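FIGHT NIGHT TICKETS: READ THIS BEFORE YOU RING US

The December card at Neltberg Hall is confirmed, for the third time, and this time the hall has been told as well. Tickets go on sale 10/26/19 at 9 am through Truneo. There are 500 seats, and members can buy 2 each before the general public gets a look in.
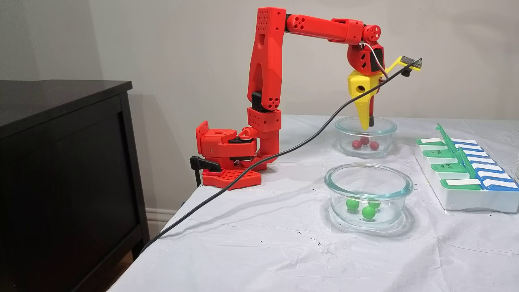 Ringside is $30 more than the bleachers. For that you get a padded chair and a fair chance of somebody else's sweat. The main event is still the Laxdal rematch over eight rounds, assuming both camps can agree on a glove colour, which took three weeks last time.

We use cookies to improve your newsletter experience. Accept / Manage preferences
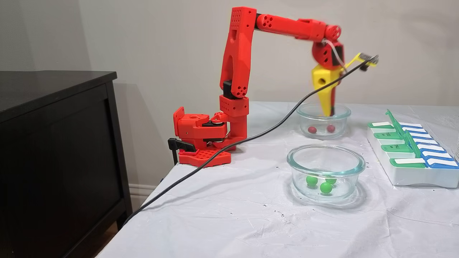
Red arm, yellow gripper and the glass bowls.

Parking is behind the Ziltton tire shop. The weigh-in is open to all, free, and usually late. Please don't bring your own bell.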